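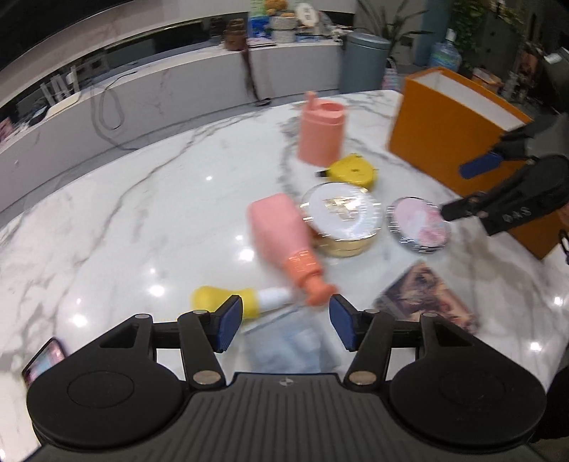 My project was sorting out small stuff. You know the kind — cosmetic jars, a compact mirror, the tape measure you can never find, water bottles, cards from people you like too much to bin. I wanted to see if one table's worth of bits could be put into groups that still made sense to me a week later.

Noreen Durrani, who I share a module with, said to start by emptying everything on to a table, so on Saturday I did exactly that. My first go was sorting by size and it was rubbish! The mirror ended up next to the tape measure and I felt no further on. Second go was by where I'd use each thing (bathroom, desk, bag), and that went much better — I got through the lot in 8 minutes.

The bag group was the hard one. A water bottle is easy, it goes out with you, but is a compact mirror bag or bathroom? I put mine in bag and moved it 2 times before giving up and leaving it there.

For the write-up I asked people on my course to try the same thing at home, and more than 90 replied, which was lovely and also a lot of reading. Most went by room like me. A few went by colour, which looks gorgeous but I'd never find my keys.

If I did it again I'd have a proper spot for paper things from the start. Cards and little pictures got shuffled about all afternoon and I still haven't decided on them. My tutor wants a chart of the replies as well, so that goes in the appendix once I've typed up the last few.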